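Spell a word with linkage pieces

If you've got a tub of those flat plastic links with holes in the ends, try writing with them! I started in August with my niece's set and I'm completely hooked. You only need straight bars, curved pieces, a pale tabletop and a bit of elbow room.

1. Pick a short word and print it on a card in plain capitals. Stand the card at the back of the table so you can check your letters as you go.

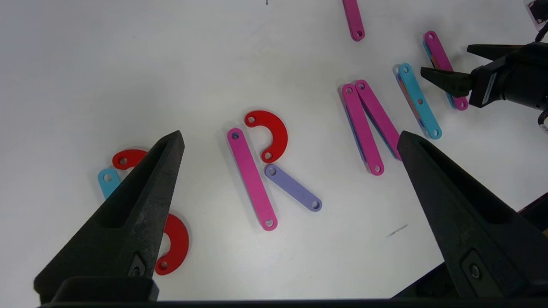
Red curves, pink and lavender links on white.

2. Sort out your curves first. They do the round parts of B, R, P and D, and you'll run short of them before anything else. Turn them about until the opening faces the way you want.

3. Now the slanted strokes. Lean two long bars together at the top and you have the start of an A – lovely! Mix your colours as much as you like.

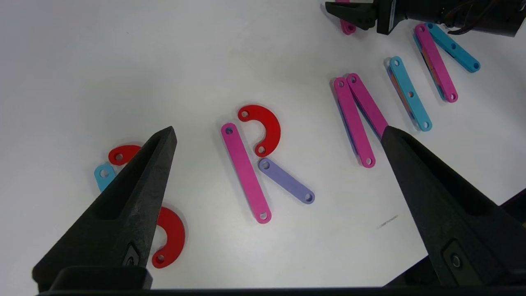
Lining it all up

Work along the row from left to right, and keep the bottoms of the letters level. N is the fiddly one, so leave extra space for its diagonal and nudge one bar at a time.

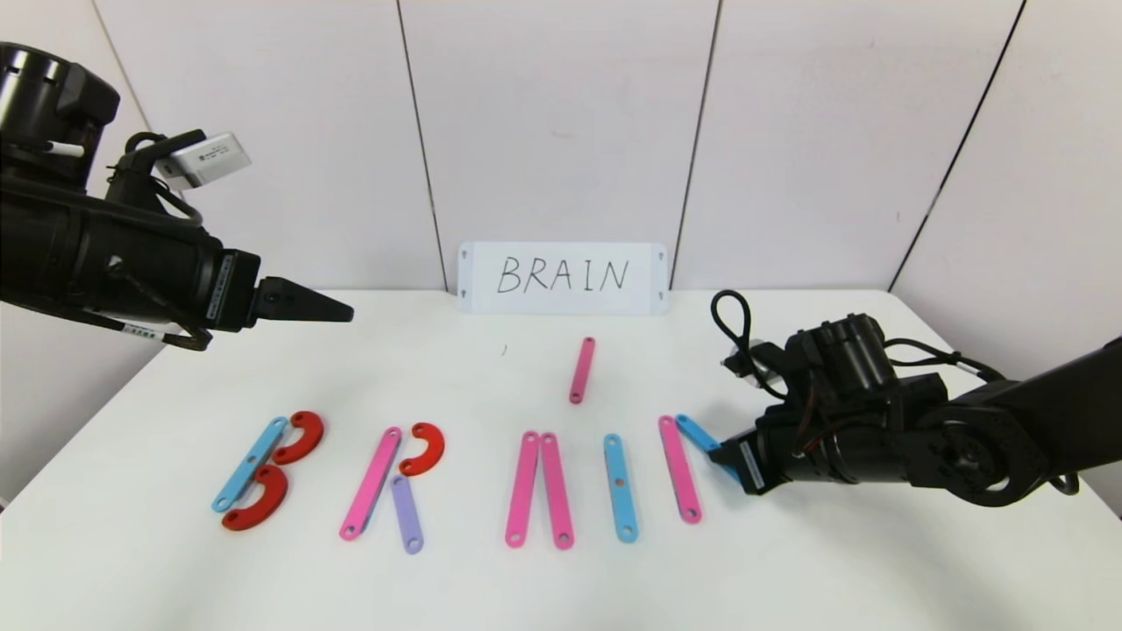

BRAIN on the card, and the letters in a row.

Next I'm trying PELVILLE – wish me luck with all those Ls.

Waltraud Auer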